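Notebook – Grendura cell, two-arm bench
September 3, 2020
Entry by M. Sirko, for me and whoever runs the bench next

Spent the morning going through the draft handling rules with Maëlys. The August version was written for the Marchuk job, where everything was one size of block, and it doesn't carry over well to phones. Glass, glossy frames, cases that are soft on one phone and stiff on the next. We are rewriting section by section and I want the reasons written down here, because the rules sheet itself only has room for the rule.

Scope first. The sheet covers phones and loose cases on the marble top, both arms powered. It does not cover chargers or anything with a cable attached. Those go in the Lirninel sheet, which Maëlys keeps. 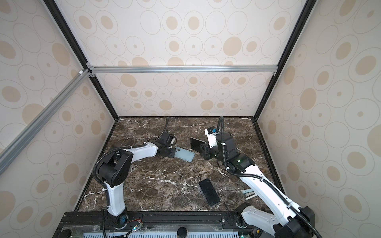
Shared zone. The old wording said one arm in the middle of the table at a time. Too strict for this work, as plenty of the tasks need both. New wording: both arms may be in the middle if each one has its own item and the operator has said out loud which arm moves first. The other arm holds still until the first has stopped. Maëlys wanted a minimum distance between grippers written in. I'd like to measure before we put a number on it, so that line is blank for now.

Tools and desk items. Anything that isn't part of the task comes off the top before the arms are enabled. A stapler counts. Put it on the shelf, not at the side of the table, where an elbow or a long link can pass over it.

Grip limits. Item 368 on the Ivska list asks for a written closing limit per object type. Proposed:
– Phone in a case: close until contact, then 2 steps more.
– Bare phone: close until contact, then stop. If it slips, open and take it again. Don't squeeze to save a bad grip.
– Empty case: same as bare phone. The rim bends before you notice.
– Camera side: no finger tip on lenses or on the cutout, whichever way up the item lies.

Stacked items. If a phone is lying over the edge of a case, lift the phone clear before moving sideways. Dragging takes the case along and grinds whatever is under it into the glass. Wipe the top before each session. Grit on stone is the worst thing for a screen.

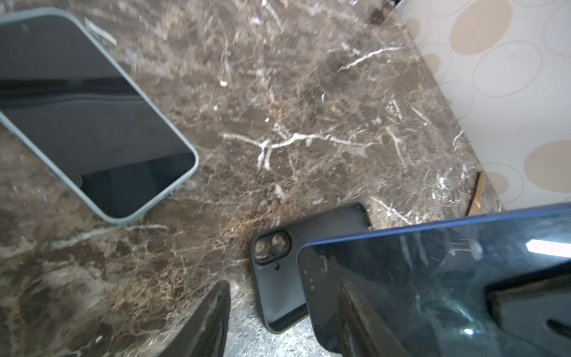 People near the bench

Main change here is that leaning in counts as being in the cell. The old sheet only talked about hands. If your head is over the rail, the arms are paused, no exceptions for a quick look. The operator says "in" and "out" and the second person repeats it. We tried it before lunch and it felt silly for ten minutes, then it was fine.

Screens off for every phone on the table. A lit screen throws the wrist view off and there is also the matter of what might be on it. Related: a black screen works as a mirror, so faces and the room can end up in the recordings. Anyone at the bench has to be on the signed list, visitors included. Maëlys checks the list on Thursdays.

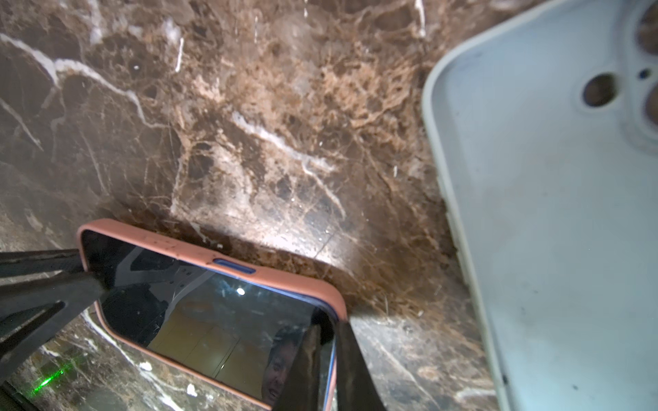 Side buttons. Keep finger tips off them where the grip allows. Turn the wrist and take the phone at another point along the edge. If there's no other way to hold it, write that in the run log with the item name so we can look at how often it comes up.

Speed stays at 40 percent for anything with glass until the closing limits are signed off. After that we can argue about it again.

Still open:
– distance between grippers, need measurements
– finger pads, when to replace; no rule at all at present
– section 9 (end of session) still has the Marchuk wording, rewrite
– ask Ivska if soft cases need their own line

Maëlys has the draft now and will mark it up tonight.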